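I finished *The Salt Ledger* at two in the morning with the lamp angled away from the bed so as not to wake anybody, and I've been pushing it on people ever since. It's Ishbel Cairns's third novel, her first proper mystery, and the best thing she's written by a long way.

The setup is simple enough. Sheena Rennie, who repairs old books for a living, is sent a water-damaged account book from a fishing station called Zilholm. The owner wants it cleaned up for sale. Sheena, who can't leave anything alone, starts reading it while the pages dry, and finds that a man who drowned in February goes on being paid until the following winter. Same wage, same initials, same neat little cross beside his name.

That's the first chapter! Cairns doesn't hang around.

## What kind of mystery it is

A slow one, but the good kind of slow, where you're learning things. I now know far more than I need to about paste, blotting paper and how long you can leave a wet book before it turns into a brick. There's a whole chapter where Sheena does nothing but separate two pages, and I read it holding my breath (my tea went cold, which is the highest praise I have).

The past runs alongside the present in short entries from the bookkeeper, Murdo Lindsay. He's a wonderful creation. He writes down weights and wages and weather and almost nothing else, so when he does let something slip it lands like a slap. One entry reads, in full, "Fair wind. 922 barrels. I did not go to the burial." I went back and reread the ten pages before it straight away.

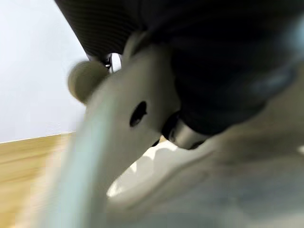
## The people

Sheena is prickly and funny and a bit of a snoop, and she makes a truly bad decision halfway through that I won't spoil, except to say I talked out loud to the book. Her old teacher, Genji Sugiyama, is the one she phones when she's stuck. Their calls are my favorite parts. He never quite answers the question she asked, and she gets crosser and crosser with him, and then three chapters later you see that he did answer it.

Kenneth MacAulay, the owner of the ledger, is harder to pin down. He's charming from his first page, he brings good cake, and I didn't trust him for a second. Whether I was right is another matter.

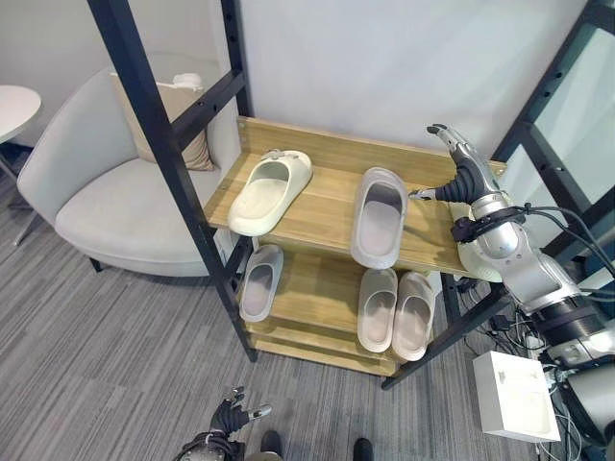
If I have a grumble it's with the buyer from Trasik, the auction house, who turns up to be sinister in a nice coat and doesn't get much else to do. Everyone else in the book feels as if they had a life before the story started and will go back to it after. He feels borrowed from a thriller. It's a small grumble, and he's gone for most of the last third.

## The ending

I've seen a few readers say they guessed it. Well, so did I, sort of. I had the who by the time Sheena gets to the Rutherford papers, and I was very pleased with myself for a good 60 pages. What I didn't have was the why, and the why is the whole book. It has to do with a single number, 2532, which Murdo writes in the margin early on and which I'd taken for a tally of fish. When Sheena works out what he was counting I had to put the book down for a minute and look at the wall.

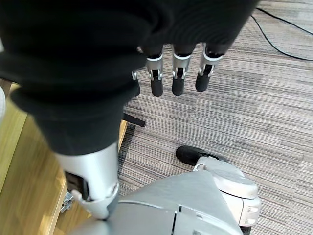
The last chapter belongs to Murdo, and it's only a page and a half. I know some people like every thread tied off, and Cairns does leave one hanging: we never find out who drew the crosses after the handwriting changes. I have a theory. So does my sister, and hers is wrong.

## Which edition to get

I read the Gimano hardcover, which has the ledger entries set in a narrow column like a real account book, with the sums lined up on the right. It's a lovely touch and it matters more than you'd think, as there's a clue you can only catch by looking at how the columns add up. I tried a sample of the e-book afterward to see how they'd handled it, and on my old reader the columns ran together into mush. Get it on paper if you possibly can. The large-print edition comes to 778 pages and weighs about what you'd expect, but the columns are kept intact in that one too.

The audiobook has two narrators, one for each timeline. I've only heard the opening so far. The man reading Murdo is terrific, very dry, no fuss at all, and he leaves a tiny pause before each number.

Readers who liked her last one, the lighthouse book, should know that this is darker and has fewer jokes, though the ones it has are better. There's one drowning described in some detail, and the dog is fine.

Five stars from me, and I've already started it again from page one with a pencil.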